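Lo que he aprendido desayunando más despacio

Llevo tiempo queriendo contaros cómo me va con los desayunos, y como hoy llueve y tengo el café recién hecho, allá voy. Todo empezó en septiembre, cuando Ornella me prestó un libro sobre la fibra y la saciedad y me lo leí casi de un tirón (bueno, me salté los capítulos con gráficas, lo confieso).

Yo era de tostada con mermelada y a correr. A media mañana tenía un hambre de lobo y acababa en la panadería de Brumport. Ahora pongo 40 gramos de avena en remojo la noche anterior, con yogur natural y una manzana rallada – con piel, que Vittoria me insiste mucho en eso – y llego a la comida tan tranquila. No he adelgazado ni un gramo, que conste, ni era lo que buscaba.

Lo que más me costó fue el azúcar. Lo fui bajando poquito a poco durante siete semanas, y ahora la mermelada de antes me sabe empalagosa. ¡Quién me lo iba a decir!

El tarro, en su estante y de cerca:
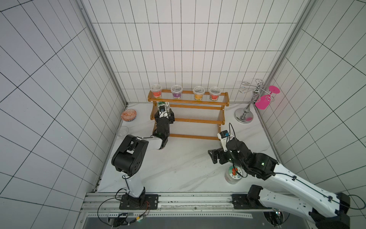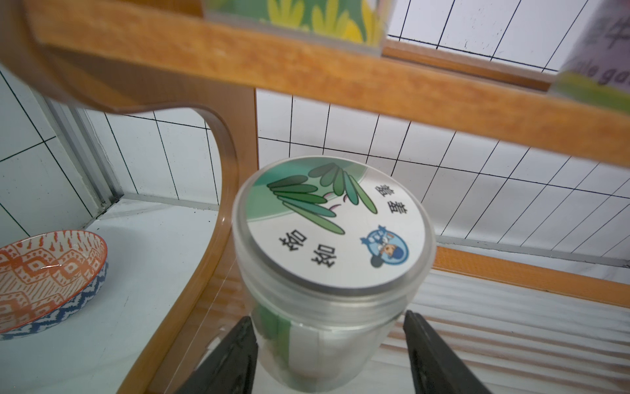
Lo que sigo sin resolver

Las cenas. Llego tarde, pico queso de pie en la cocina y luego duermo regular. Maxence dice que pruebe con una crema de verduras hecha el día antes, y el domingo que viene no, pero el siguiente me pongo con ella. Si tenéis alguna receta con puerro, dejádmela en los comentarios, que las leo todas.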